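Qui sommes-nous

Diso conditionne des produits d'entretien pour des marques qui n'ont pas de ligne à elles. L'atelier a été ouvert par la famille Abubakar, et il occupe toujours le même bâtiment, agrandi une fois côté quai. Nous sommes 60 personnes, dont 14 au poste de préparation.

Pendant longtemps, tout s'y faisait à la main : prendre une pièce, la tourner, la poser, recommencer. Sur une journée, une opératrice manipulait jusqu'à 1 000 pièces. Les douleurs au poignet étaient la première cause d'arrêt chez nous, et c'est de là qu'est venu le projet Zostik.

Zostik est une cellule robotisée installée sur un plan de travail ordinaire. Le robot prend en charge la saisie des pièces, qu'elles soient souples, pliées ou cylindriques. Les réglages et le contrôle restent à l'équipe.
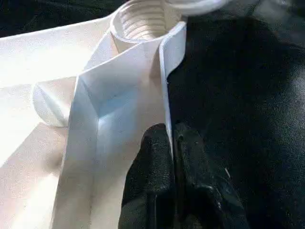
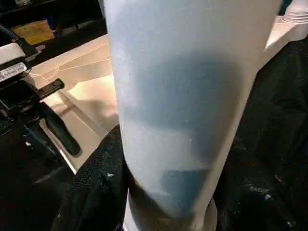
Les doigts de la pince, noirs et texturés, au contact de la matière blanche et d'un cylindre dépoli.

Ce qui a changé pour l'équipe

Aucun poste n'a été supprimé. Quatre personnes ont suivi une formation de conduite de cellule, les autres tournent entre le contrôle, l'étiquetage et l'expédition. Folasade Adebisi, responsable du poste, établit le planning de rotation avec les intéressés.

Tout n'est pas réglé. Les petites séries passent encore à la main, et le travail de surveillance fatigue autrement : on reste debout, attentif, souvent seul. Nous avons raccourci les tours pour cette raison. La prime de cadence a été remplacée par une part fixe.

Une deuxième cellule, Gretodo, est à l'étude pour la fin de ligne.

Page mise à jour le 22 janv. 2021

Commentaires (3)

Mireille T.
J'ai fait neuf ans au poste de préparation. Mon poignet vous remercie, mais le bruit, on en parle quand ?

Karim
Est-ce que la formation est ouverte aux intérimaires ?

Diso
@Karim Oui, après trois mois de présence. Demandez la fiche à l'accueil.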